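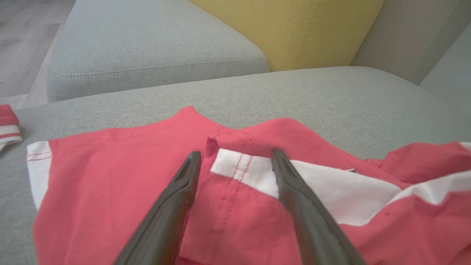

The red and white shirt on the gray seat, from the wrist camera.

November 3, 2023

I've been meaning to write up how the clothes work is going, so I'm doing it tonight while the drives copy.

For anyone new here, I spend part of my week driving two robot arms around a living room and recording what they do. The recordings go to Pieter Mokgethi, who trains the policy. My half is the boring half. I pick up a shirt, I lay it out, I fold it or hang it over something, I mess it up again, I press the pedal to close the episode. Then I do it again. The project is called Clomwood, after nothing in particular. Pieter needed a folder name.

We started on a table in August. Tables are easy. The cloth slides when you pull it, the surface is flat, and the fingers can come in low from the side and scoop an edge. By the end of that month we had a policy that could flatten a T-shirt on the table most of the time, and when we put the same shirt on a couch it was useless. It pushed down where the table would have been and got nowhere. So now I record on the couch.

Upholstery changes a few things for the person driving. The seat gives when you press on it, so you can get a fingertip under a hem by pushing down a little and closing, which you can't do on a hard top. But the weave grabs the cotton. If you drag a sleeve across it, the rest of the shirt comes along or bunches up behind. I had to learn to lift first and move second. My early couch episodes are full of dragging, and Pieter threw most of them out. He was right to, but it was two days of work.

The other thing I had to learn is where to grab. With bare hands I take a shirt by the shoulders without thinking. With two narrow fingers on each arm I look for anything that stands up off the pile: a fold with a peak, a pinched bit, the edge of the trim. The red fabric with white bands is good for this because the bands show me which way the cloth is running even when it's in a heap. I asked Siyabonga Dlamini to look through the bag of clothes and put the high contrast ones aside, and I do those when I'm tired and the plain dark ones when I'm fresh. The plain dark ones are awful. Inside and outside look the same through a wrist camera, and I lose track of the neck all the time.

I try to start every episode from a different mess. It sounds simple, but people are bad at random. When I looked back over one batch of 72, I had dropped the shirt with the collar pointing right in nearly all of them. Celina Sobczak suggested I let someone else do the resets, so when she's around she crumples it while I look at the wall. Her messes are worse than mine. She ties things up. I complained at first, and then I looked at which episodes helped, and it was hers.

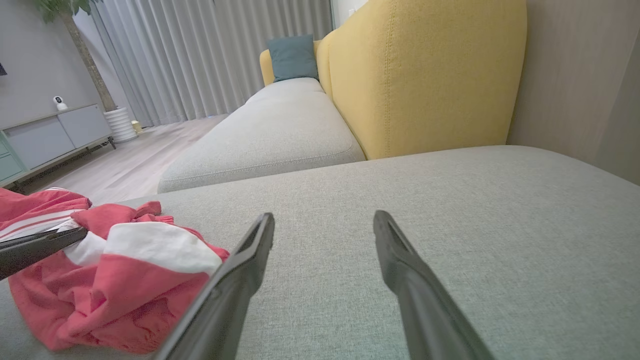 Both arms in on it, with the shirt over on the left side of the cushion.

Two arms at once is where I still waste the most time. One has to hold the cloth down or keep a corner while the other goes looking, and the temptation is to move both together because it feels faster. The policy copies that and ends up with a tug of war. What I do now is park one arm, count to 2 in my head, then move the other. It makes the episodes longer. Pieter says long and clear is fine, he can speed things up on his end.

Room stuff matters more than I thought it would. The wrist cameras see the couch, the floor, the curtains, the tree, whatever is in the way when the arm tilts up. Last week I moved the throw pillows between batches and changed nothing else, to see if he'd notice in the numbers. I don't have an answer yet. I'll keep moving them.

Current count of couch episodes I'm happy with is 101. I know that isn't many. I threw out 9 today, mostly for fingers closing on the seat cover and coming up with nothing. Femi Adeleke thinks we should keep those and label them as misses, so the system has some examples of recovering. I can see it if I really do recover in the same episode. If I just stop and swear, I don't see what it teaches.

Next on the list is the dark clothes again, then towels, then whatever Celina brings from home. I also want to try the far end of the sectional, where the arms have less room to swing.

The copy is at the last drive, so I'm going to bed after this one.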